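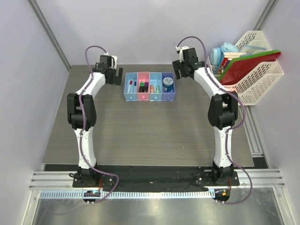
Our two-arm cell, with the pen and marker bins along the back of the table.

Hi, and welcome to Gukeck! I started this company because I kept meeting shop owners who had bought a robot before they had bought anything to put it on — no table, no rails, no spare cables, and no money left. I'd made that same mistake myself, back when I worked at a packaging firm in Erkurberg, and I still wince when I think about the invoice.

So what do we do? We help small manufacturers, labs and school workshops plan and budget for automation equipment. We don't sell arms and we don't take a cut from anyone who does. You tell us the job you want done, we try a version of it on the bench, and then we sit down with you and write a shopping list you can take to your boss (or your bank).

A lot of people come in wanting to talk about the arms first, and I get it, they're the fun part! But I'll usually steer you toward the dull lines on the quote. Grippers. Framing. Mounting plates. The bins your parts sit in, and how far apart they should be. On our last plan for Ladetti, the extras came to 80 percent of what they paid for the arms themselves, and they were glad to hear it from us in August and not from their supplier after the order went in.

We have 2 standard packages. The short one is a phone call and a written budget. The long one adds bench time and a floor plan, and it comes with our checklist, which is up to 88 lines now and keeps growing every time something surprises me. Mac Suibhne, the label printers down the road, went for the long one and ended up putting off half their purchase for a year — a perfectly good result, if you ask me.

We've finished 50 plans so far, most of them for places that had never owned a robot. If that's you, come by and see the bench. Bring a few of the parts you'd like moved, the awkward ones especially, and a rough idea of what you can spend. Coffee's on us.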